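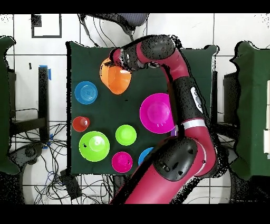

Why does a robot need to be shown the same chore hundreds of times?

Because the software learns by copying. It gets recordings of an arm doing a job, works out which movements tend to follow which views of the table, and then has a go at producing the movements itself. With a handful of recordings it copes with a handful of situations, so the people building these systems keep recording.

At Dreris, a small firm with a lab in Trodalwood, that means bowls. The company has spent much of August collecting what it calls demonstrations for a project named Miltard, which is supposed to end in an arm that can tidy a kitchen table without being told where anything is. The tally when we visited stood at 232 recordings, all of them made with a person steering.

Surachet Phuthong runs the collection work and was happy to talk about it. An operator picks a target, brings the gripper over, takes hold, moves the thing, lets go. Then the table gets rearranged a little and it all starts over.

"People see the arm move and think it's thinking," he said. "At this stage it's a very expensive set of tongs. The thinking is the operator's."

That is more candour than the firm's own literature manages. A Dreris flyer handed out in the spring promised "a second pair of hands for every kitchen", and there was no mention in it of operators, recordings or how many of either might be required. Phuthong said he hadn't written the flyer.
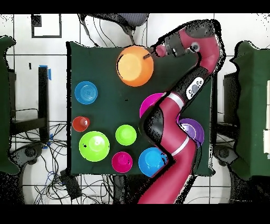
Two operators share the job, in shifts of two hours, and both have developed habits. One likes to come at a bowl from the side. The other goes for the rim from above and takes longer over it. Phuthong regards the difference as useful, on the theory that a system trained on one person's quirks will inherit all of them. It's a reasonable theory. It may also be that the software ends up with an awkward average of the two, and Dreris has not yet run the comparison that would settle the matter.

There is a bigger question about what the recordings cover. The collection so far has been done with brightly coloured bowls, plates and cups on a plain green cloth. A real kitchen bench has crumbs, a wet sponge, a stack of cereal bowls nobody scraped, glass, glare from the window. None of that is in the first batch. Phuthong said messier tables would come later, once the simple ones were working, and declined to put a month on it.

Failed attempts are another sore point. When an operator fumbles a grasp, the recording is flagged and kept in a separate folder. Whether those should go into the training set is still being argued over. Leave them out and the arm never sees how to recover from a slip. Put them in and it might learn to slip. For now they're out — and the 232 does not include them. The firm would not say how large the other folder has become.

None of this makes the work worthless. Patient, dull collection is how most of the field's recent progress has been made, and Phuthong's team at least labels its files properly and can tell you who was steering on any given run. But a pile of recordings is a raw material, and the firm has begun talking to possible customers as though it were a product. One of them, a catering supplier in Ritchie, has been offered a trial. It was told the arm would be "largely autonomous" by then, a phrase Phuthong winced at when it was read back to him.

He would prefer people waited for the test, in which the arm will be left to its own devices with items it hasn't met before. Asked how many it would have to handle correctly for him to call it a success, he thought for a while and said he'd want to see the first run before choosing a number. Most of us would like to sit our exams on those terms.
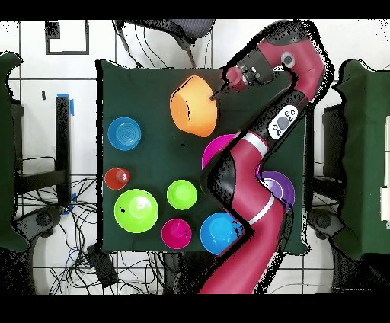 The arm's gripper beside an orange bowl at the Dreris lab in Trodalwood.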